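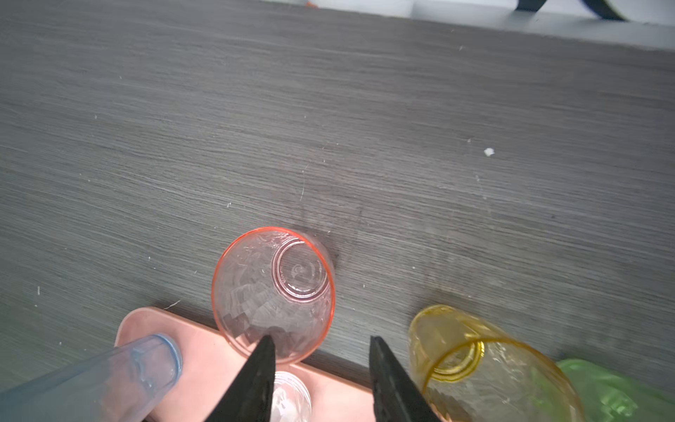

2 min read

Seed trays drying out on one side of the shelf – troubleshooting log

Status: open, waiting on follow-up
Product: Dirnalia self-watering shelf, with the Kemton pump
Opened: 6th January

Hello, and thank you for running this help page, I have been reading the old tickets on it for most of the evening with a cup of tea. I have had my Dirnalia shelf since June and I do love it. It gave us basil and lettuce right through the fall, and a good bit of cilantro too, until I got bored with cilantro.

My trouble is with the lower shelf. The trays on the left come up beautifully and the ones on the right dry out before the seeds have a chance. I sowed the same pea shoots in all of them, from the same bag, on the same evening. On the left they are tall enough to cut. On the right I have a few brave ones along the edge and a lot of dry mat.

What I have tried so far:

Cleaned the pump filter. It was a bit slimy (sorry) but not blocked. No change.

Swapped a left tray with a right tray. The good tray started drying out in its new spot, and the poor one perked up, so I think we can let the trays off the hook.

Set the timer to run for 30 minutes instead of 17. The left side got too wet and I had some mold, and the right side was only a little better. I have put it back to 17.

Ran vinegar and water through the line, then rinsed it twice with plain water. The flow sounded stronger for a day or so and then went back to how it was.

Checked the reservoir. I keep it topped up past the line, and the water is from our tap, which is hard around here. I see white crust on most things by the end of the month.

I did wonder about the wicks, but they came with the shelf and look the same to me on both sides – a little stiff perhaps. The room is steady enough and the humidity was 43 percent when I looked this morning. There is a heating vent nearby but it blows toward the window and away from the shelf.

I would rather not buy a second pump if I can help it. Could it be the pump getting tired, or am I missing something simple? I'm happy to take the whole thing apart if somebody tells me the right order to do it in, as I was not very careful about that when I put it together.

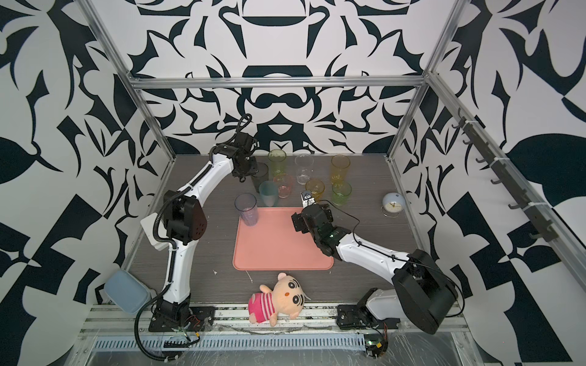 Doro: Thanks for writing all of that down, it saves a lot of back and forth. I would leave the pump alone for now. Please put a level on the lower shelf, front to back as well as side to side, because even a small lean sends the water to one end of the channel. If it is level, soak the stiff wicks in warm water overnight. With hard water they clog up on the inside and look fine on the outside. Unplug the pump before you lift the channel out, and take the trays off first. Could you let us know which way the bubble sits?

Update from me: it leans left! I have the wicks soaking in a bowl as well and will sow a fresh batch of peas once I have the feet adjusted.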